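I'd been meaning to get over to Trurkent all spring, and one Saturday in April I finally sat down in the back room at Gesari, where the Saturday chemistry club has met for years. The woman who runs it had the kettle on before I'd got my coat off (tea first, glassware after, those are the rules!).

She used to teach in a school and still talks like it. "People think stirring is nothing," she told me. "Then I hand them a rod and it's clatter, clatter, clatter against the side. You want to hear nothing at all."

Her cupboard holds 464 pieces of glass, all in a notebook, and she'll happily tell you which ones came from the old Proltport college when it shut. I asked what a beginner should buy and she didn't even pause. "One small beaker, one rod, a rack. You'll spend 25 pounds and you're off."

We got on to table coverings, which I hadn't expected to have feelings about, but she's very firm. Black cloth, always. "Clear glass on a pale table, you lose it. Put it on black and the edges jump out at you."
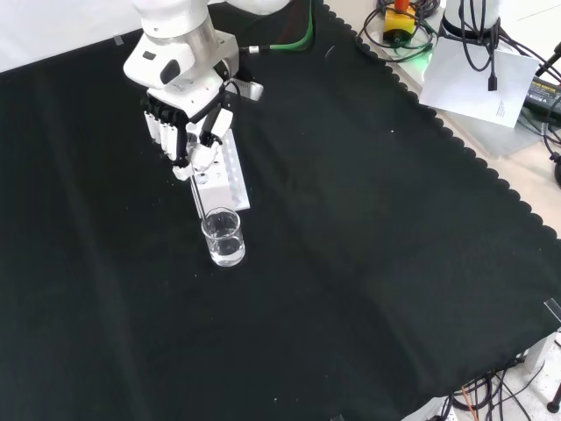
Glass rod, beaker of water and white block on the black cloth.

Everyone starts with plain water, she said, and stays on it until the rod goes round quietly. Salt comes next, then sugar, then the copper sulphate they've all been nagging her for. "I had one lad do 60 stirs and ask if he'd passed. I said, drink your tea."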